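Snack Drawer: The Gallery

Posted 27/10/2023 by Cường Lâm
Filed under: Pantry, Packaging

The snack shelf at the Stusenby house had not been sorted since June. It is a deep shelf, 80 centimeters from front to back, and whatever goes to the rear tends to stay there. I took everything out, checked the dates, put the open bags into tubs and set the rest back in a new order. It took two evenings. This page covers the packets and how they are stored now.

The notes come first, then the gallery. Click a picture to see it larger. Comments are open at the bottom of the page.

The shelf

It is the second one up in the tall cupboard beside the refrigerator. The shelf above holds flour, rice and dry beans. The shelf below is for cans. Snacks get the middle because bags are light and everyone in the house can reach it.

I lined it with a sheet of ribbed shelf paper from Vedelholm. The old paper had oil spots from a leaking bottle and came up in strips. If you do the same job, take the old paper off dry. Water only makes the glue worse.

The tubs

Open bags used to be closed with clothespins. Most of the pins had lost their grip, so the chips went soft within days. We now have two sizes of clear tub from Komer. The smaller ones are for nuts and crackers. The large ones take a whole bag of chips, still in its bag, with the top rolled down and the lid on.

I do not pour chips straight into a tub. The crumbs collect in the corners, and the tub has to be washed each time. The bag also keeps the date and the ingredients with the food, and two people here need to check for milk powder.

The bags

Unopened bags stand upright in a long bin, like files. Laid flat they slide over each other and the bottom ones get crushed. Upright, you can flip through them and pull one out by the top seam.

A few things about the bags themselves:

Net weight is a poor guide to how much room a bag needs. Puffed corn takes up far more space than pretzels of the same weight.

Red and yellow bags are hard to tell apart when only the top seam shows. I turn them so the printed side faces the cupboard door.

Dates are often stamped on the back seam. Write them again on a piece of tape if you can't read the stamp.

Multipacks go in with the outer wrap cut off. The wrap takes up a third of the bin.

What went out

Two boxes of crackers, a jar of sesame sticks with no label and a tin of mixed nuts that smelled like paint. Some sealed bags that we were never going to eat went to the Rengifo Street pantry, which accepts snacks if they are in date and unopened. They ask people to leave things at the side entrance.

The empty bags went in the trash. Our recycling pickup does not take foil-lined film.

Gallery

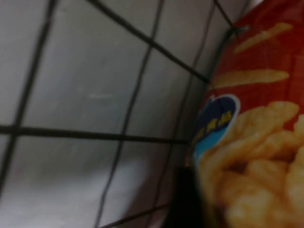

Red snack bag with pale yellow sticks and puffy, curled pieces on the print. The oval badge is dark blue at the top and lighter blue toward the bottom.

Notes on the print

I like this kind of bag for the upright bin. The food is printed large, so it can be picked out without reading the name. Bags with a plain color and a small logo get pulled out and put back several times before anyone finds the one they want.

The gloss does make bags slippery. A strip of the ribbed paper in the bottom of the bin holds them in place.

Next up is the spice rack, which is smaller but has more jars than I want to think about. Anyone with a good way of labeling lids is welcome to leave it in the comments.

Older galleries: Can Shelf, Freezer Door, Under the Sink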